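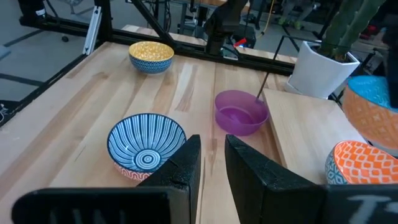 Bowl Swap Shelf Opens at Lastitz Hall

LASTITZ, 31/01/2021 -- A lending shelf for bowls is now open at the Pallow Street hall in Lastitz. Residents can borrow serving and mixing bowls free of charge for up to two weeks, or leave one and take another home for good.

The shelf began with 34 bowls donated in December, after the hall asked households to look through their cupboards. The count has since reached 141, more than the hall had planned to store. Most are ceramic, with a smaller number in plastic for picnics and children's parties. 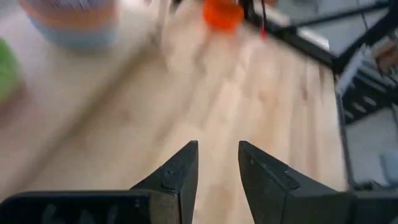 A butcher-block table.

Donated bowls are sorted by size and checked for chips before they go out. Anything with a crack in the glaze is set aside and offered to the Sugiyama Garden for use under plant pots. Plain and patterned pieces are mixed together, and the hall does not try to keep sets.

Borrowers have asked most often for mid-size bowls, the kind that hold a salad for four. Very large ones are in short supply. The hall would also like more bowls with lids -- only a handful have come in so far.

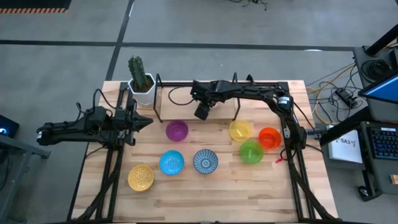
Bowls should be returned clean and dry. There is no deposit, but borrowers are asked to write their name and phone number in the book by the door. A broken bowl can be replaced with any other of similar size.

Brendico, the kitchen supply store on the square, has given 50 cardboard dividers so that bowls can be carried home without knocking together. The dividers are to be brought back with the bowls.

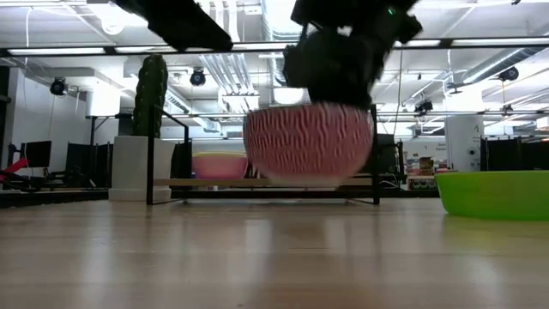
Plates and mugs are not being accepted for now. The hall says it may add them later in the year if storage allows. Over 45 households have used the shelf to date, some of them more than once.

Donations can be left at the side entrance during regular hours. Please wrap ceramic pieces in newspaper and do not leave boxes outside overnight. Groups that need more than six bowls for an event should call the hall a week ahead.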